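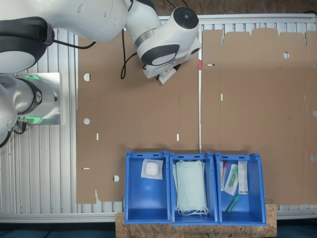

Sorting First Aid Supplies: Your Questions

Why work on cardboard?
It makes such a good sorting surface! Flatten a box, lay it across the table and small white packets show up beautifully against the brown. 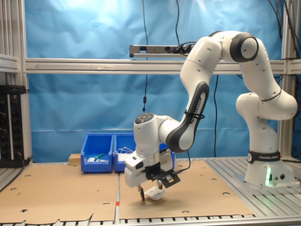 By Amedeo De Luca

Do I need special bins?
Any small open bin will do. I love blue ones - easy to spot on a shelf.

Which way up should a sterile pouch go?
Put the printed side up, so you can find the REF number without handling every packet.

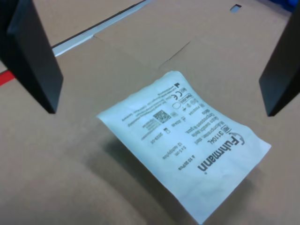 Fuhrmann pouch, REF 311041, printed side up.

Can I keep a creased pouch?
A light wrinkle is usually fine. A tear or a split seal means it goes.

How many pouches fit in the Akico kit?
It holds 30, with room for 2 rolls of tape. What a handy little kit!
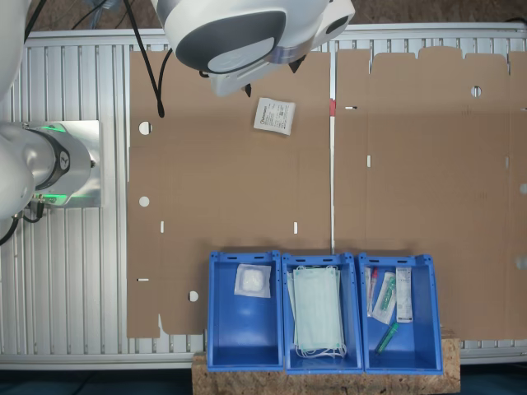
One packet on the unfolded box, with three blue bins along the table.

When should I check everything again?
I do mine every November.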